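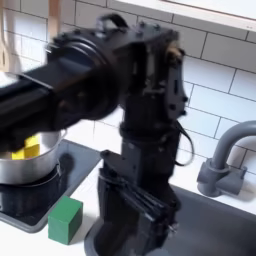 Momarport Play Kitchen by Dradolura

The Momarport is a freestanding play kitchen for home playrooms, preschools and waiting areas. It has a cooktop, a sink, a range hood and a microwave in one unit, so two children can work side by side without trading places. The cooktop is glossy black with a slightly raised gray rim, and a toy pot like the shiny metal one shown sits flat on it with a block inside. The sink is a dark basin, easy to wipe out with a damp cloth.

Everything a child needs to reach is at the front. The upper shelf and the hood are fixed to the back panel and carry no loose hardware. Edges are rounded off at the factory, and the screws on the front are capped.

What you get

Main cabinet with countertop, cooktop and sink
Faucet (no water connection)
Range hood with knobs
Microwave
Utensil rail
Slotted spatula and spoon
6 shelf pegs, including spares
Wall strap and screws
Assembly booklet

The pot and the play food are not in the carton. See Accessories below.

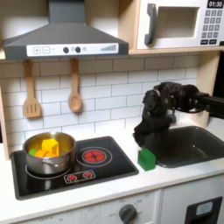 Assembly takes two adults most of an afternoon. The cabinet goes together first, lying on its back, and then the hood and shelf are added once it is standing. Do not tighten the back panel screws fully until the countertop is seated – the panel needs a little play to line up. All holes are predrilled. You will need a Phillips screwdriver and a level. A power driver is fine for the long screws, but set it low and finish by hand.

Fasten the wall strap before children use the kitchen. The screws supplied are for wood studs. For brick or concrete, buy anchors to suit the wall.

Accessories 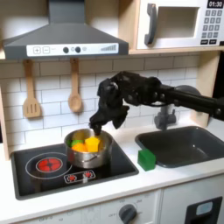
Murakami play food is sold by the piece or in a classroom box of 144, and both come in the same shapes and colors. The pieces are simple on purpose, so a child can decide what is for dinner. Yellow, orange and green pieces fit together in the stainless steel pot, and a green block can stand on the counter beside the sink until it is wanted. The pot has a rolled rim and a small side handle. Order the pot separately, or choose the starter bundle, which adds a mixed bag of food.

Replacement utensils, pegs and knobs are kept in stock. Give the product name and the letter code printed inside the cabinet when you order.

Cleaning and care

Wipe the tile-pattern backsplash and the countertop with a soft cloth and mild soap. Dry them afterward. 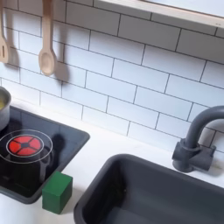

Avoid scouring pads on the cooktop, as fine scratches will show on the gloss. Wooden utensils should be wiped and hung up to dry. Do not soak them or put them in a dishwasher.

The burners and controls are printed and do not heat. Do not place hot cookware on the surface.

Shipping

The kitchen ships flat in 2 cartons from our warehouse in Bralton. Delivery is to the door or loading dock. Schools ordering for several rooms can ask for a single drop. The next shipment is due in April, and nearly 300 units are already reserved – order early if you need yours before summer.

For school quotes and spare parts, write to Tatsuya Fujimoto at the Bralton office.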